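**Do I need a teaching background to buy a Jikside franchise?**

I didn't have one! I came from retail, bought my Medside territory from the owner before me, and learned the rest in two weeks of training (plus a lot of late nights).
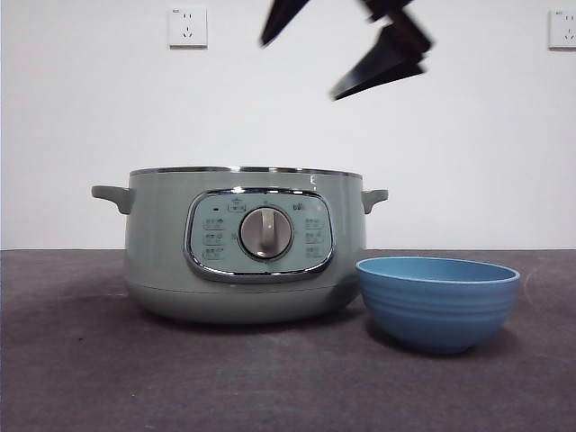 **Can I keep my day job at first?**

Plenty of us do. I kept mine for seven months and ran the Wednesday classes after work, then went full time once Spanos, the next town over, came up for sale too.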